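Pedido de apoio: dimensionamento e orçamento da segunda célula bimanual
Referência: 656
Categoria: Aquisição de equipamento / Planeamento
Prioridade: Normal
Estado: A aguardar aprovação
Requerente: Els Leemans, Unidade de Manipulação, Cusavau
Fornecedor em consulta: Hilus
Integrador: Sperling

Descrição do pedido

A Unidade de Manipulação solicita apoio técnico para a definição da lista de equipamento destinada à segunda célula de trabalho, a instalar no edifício Nernbridge. A proposta inicial da Hilus foi recebida em abril e contempla dois braços, duas garras paralelas, bases, controladores e cablagem. A proposta não contempla mesa, tapete de trabalho, suportes de câmara nem objetos de ensaio.

Na primeira célula, estes elementos foram adquiridos em separado e imputados a rubricas distintas, o que dificultou o apuramento do custo total. Pretende-se evitar a repetição dessa situação. Solicita-se ainda parecer sobre a garra: o fornecedor apresenta como opção um modelo de maior abertura, com agravamento de preço e prazo de entrega superior.

Registo de acompanhamento

Entrada 1, 09:40. Serviço de Apoio Técnico
Pedido recebido e classificado. Solicita-se à requerente a indicação das tarefas previstas para a nova célula e o envio de imagens da célula em funcionamento, com vista à verificação da disposição dos objetos e do alcance exigido aos braços.

Entrada 2, 11:15. Els Leemans
As tarefas previstas são as mesmas da célula atual: manipulação de loiça e de pequenos eletrodomésticos de cozinha, com os dois braços sobre a mesma mesa. Juntam-se as imagens pedidas. 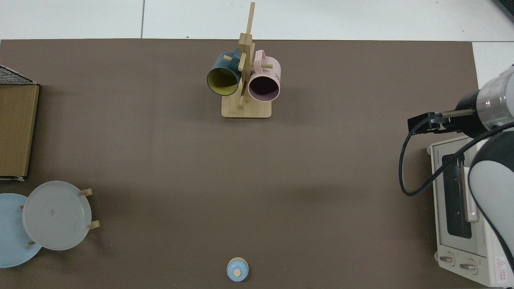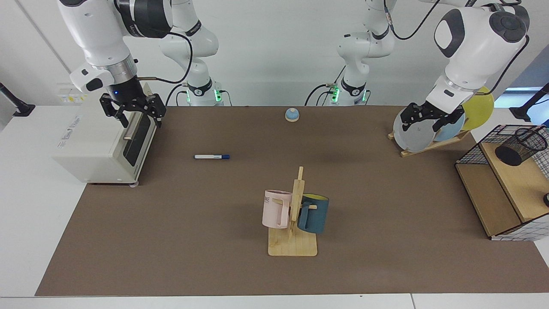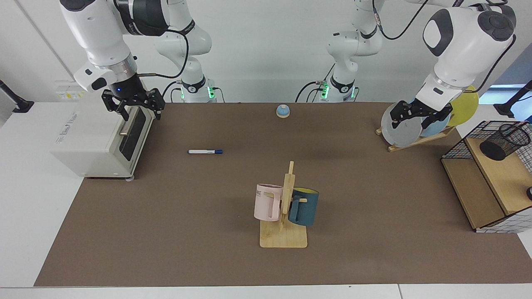
Entrada 3, 14:05. Serviço de Apoio Técnico
Analisados os elementos, comunica-se o seguinte.

a) Garra. As tarefas indicadas consistem em segurar bordos de pratos, pegas e outros elementos de pequena espessura. O modelo de série da proposta é adequado a este fim. Não se recomenda a opção de maior abertura nesta fase. Caso venham a ser incluídos recipientes de maior diâmetro, a substituição dos dedos deverá ser avaliada antes da substituição da garra completa.

b) Mesa. O tampo deverá permitir que ambos os braços alcancem a zona central sem interferência entre si. Solicita-se ao integrador a confirmação da distância entre bases e da carga admissível do tampo, com as bases já fixadas.

c) Cablagem. A proposta indica um único comprimento de cabo para os dois braços. Deverá ser pedida cotação para um comprimento superior, com folga suficiente em toda a amplitude de movimento, bem como para as abraçadeiras e guias correspondentes.

d) Consumíveis e objetos de ensaio. Recomenda-se a criação de uma rubrica própria, que inclua a reposição de loiça e a substituição periódica do tapete e dos dedos das garras. Estas despesas não devem ser imputadas à rubrica de manutenção.

Entrada 4, 15:30. Els Leemans
Aceita-se a recomendação relativa à garra. Quanto à rubrica de consumíveis, propõe-se a aquisição de 3 conjuntos de objetos idênticos aos da primeira célula, para que os resultados obtidos nas duas instalações possam ser comparados. Solicita-se informação sobre o prazo de entrega dos restantes componentes.

Entrada 5, 16:20. Sperling
O prazo de entrega dos braços é de 33 dias úteis após a adjudicação. A mesa pode ser fornecida no mesmo prazo, desde que o desenho seja validado antes da encomenda. A distância entre bases será igual à da célula existente. A carga admissível do tampo será confirmada por escrito, com a memória de cálculo em anexo.
A instalação requer circuito elétrico dedicado e acesso ao compartimento durante 3 dias consecutivos. Estes trabalhos não estão incluídos no valor da proposta.

Entrada 6, 16:55. Serviço de Apoio Técnico
Toma-se nota. O circuito elétrico deverá ser orçamentado pelos serviços de edifícios e não pelo integrador. O pedido foi reencaminhado internamente, com indicação da referência acima.

Ações pendentes

Hilus: emitir proposta revista com a garra de série e o cabo de comprimento superior, discriminando o preço por artigo.
Sperling: remeter o desenho da mesa e a confirmação da carga admissível.
Unidade de Manipulação: entregar a lista definitiva de objetos de ensaio, com preço unitário e fornecedor.
Serviços de edifícios: apresentar estimativa para o circuito elétrico dedicado no Nernbridge.

O pedido mantém-se aberto até à receção da proposta revista. A adjudicação dos braços não deverá ser efetuada antes da validação do desenho da mesa.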